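The second life of the office lounge

When the translation firm Temen moved to its present floor, the lounge was the last room anyone thought about. It got what was left of the furniture budget, and for two years the staff used it mostly to make private telephone calls. Then the lease of the upper floor ended, 92 people had to share one level, and suddenly every corner with a seat was worth something.

I have been writing about workplaces for a long time, and I hear the same story in many companies. The desks are planned with great care. The lounge is filled from a catalog in one afternoon. After this the managers ask why people eat at their keyboards.

Tadeusz Głowacki has advised offices on this question since he left his job as a school architect. He does not like the word "lounge" very much. In his opinion it makes people think of airports. He prefers to speak about "the room where you are allowed to stop," and his first advice to a client is always to leave the furniture alone for a month and watch who comes in.

At Konurard, a small insurance office, he asked the staff to write down each visit to the lounge and its purpose. By the end of March they had 1191 entries in the notebook. Most visits were shorter than a coffee. People came to read a message, to look out of the window, to avoid a certain colleague. Only a small part came to sit together and talk, although the whole room had been arranged for this.

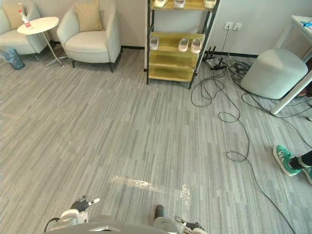
Striped gray carpet and a cream armchair in an office lounge.

The result changed the plan. Instead of one large circle of seats, Głowacki suggested single chairs with their backs to the wall, placed far enough from each other that a person can be silent without being rude. "In a circle you must say something," he told me. "A chair at the wall does not ask you anything."

The floor is another matter on which he has strong views. Hard floors look elegant on the day of opening, but they carry every step and every dropped spoon into the next room. Carpet is kinder to the ear, and it tells the body that the work area has ended. The weak point is cleaning. Many offices order a carpet and then keep the same cleaning contract, which was written for tile. He advises to read this contract before choosing a color.

Noise was also the main complaint at Parry, a publisher of school atlases, where the lounge shares a wall with the room for calls. The company spent money on acoustic panels and received a small improvement. A heavy curtain over the connecting door helped much more. The office manager there still speaks about the panels with some bitterness.

Then comes the question of the sofa. Almost every company wants one, and Głowacki has nothing against it, but he warns that a sofa for four is in practice a sofa for two. Strangers take the ends, and the middle stays free until a group of friends arrives.

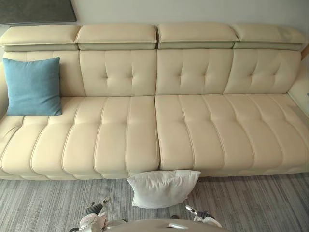
He has tested this in several offices, and the habit is hard to break. A low table in front of the middle seats helps a little. So does a lamp, if it stands where the reading is done and not where the electrician found a socket. At Konurard the staff moved the lamp themselves, with a long cable taped along the wall, and he told the management to leave the tape until a proper socket was put there.

About materials he is more relaxed. Fabric is warm in winter and keeps the smell of lunch. Leather is easier to wipe, but some people find it cold and they slide. He tells clients to sit on a sample for the length of a real break, with a cup in the hand, before they sign anything.

Money decides less than one would think. The changes at Temen cost little, and the largest bill was for painting. What the company had to give was permission. For many years people there had felt that to be seen sitting was to be seen not working, and no chair can repair this. One of the directors began to drink his tea in the lounge every morning, a bit stiffly at first – he did not know what to do with his hands. After some weeks others came too.

Głowacki is now preparing a short guide for small companies, which he plans to give away without charge. The chapter on plants is not finished. He owns none himself, and he is still looking for someone who can write it.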